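Smudges and faint scuffs on a stainless steel table — what removes which?
Posted by Peninah Massawe in Surfaces and Fixtures, November 26, 2023

I look after a large rectangular stainless table with a brushed top and a slightly rolled front edge.

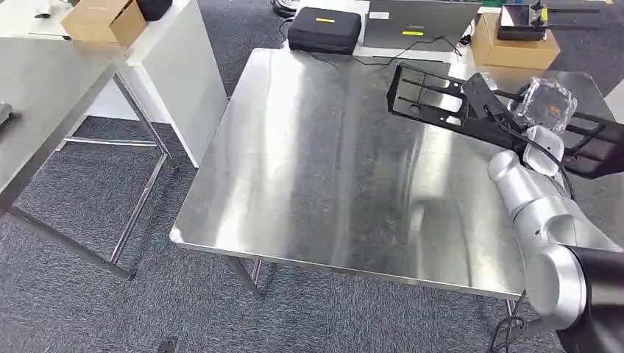
It gets wiped down at the end of every shift with a damp microfiber cloth and a little dish soap. Fingerprints come back as a haze across the middle, and under overhead lights the haze is more obvious than it was before wiping. There are also faint scuff marks that the soap doesn't touch. Plastic containers get set down and moved on it all day. I have a bottle of Fusley spray polish and a tub of Lema powder cleanser in the cupboard. Is either of them suitable, and are the scuffs scratches or residue?

Peninah Massawe

Kimutai Nyanda
Two separate problems. Treat the haze first.

The haze is skin oil plus soap film. Wash with warm water and a few drops of dish soap, working parallel to the grain. Rinse with a second cloth and plain water, and change the water when it clouds. Dry at once with a clean, dry cloth, again along the grain. If a film remains, wipe with isopropyl alcohol on a folded cloth, away from any flame, and let it evaporate.

For the scuffs, drag a fingernail across one. If the nail catches, it is a scratch. If it slides, it is probably transferred material and should come off with a paste of baking soda and water. Leave the paste on for 5 minutes, rub lightly with the grain, rinse, dry. Do the underside of the rolled edge too, where paste collects and dries white.

Check the Lema label before using it. Chlorine bleach is a poor choice on stainless, and a coarse powder will leave its own marks. Spray polish hides prints for a day or so. Keep it off any surface that touches food unless the label permits that use.

Dennis Makori
I just use glass cleaner. Works fine on my fridge.

Akinyi Kombo
Agree with Kimutai on the order of work. One addition: a brushed finish can be blended if the scratches are shallow. Use a fine non-woven pad, straight strokes in one direction, full length of the table. Spot sanding leaves a patch that shows worse than the scratch did. Try it on a leg first.

I did ours in September and have left it alone apart from the daily wash.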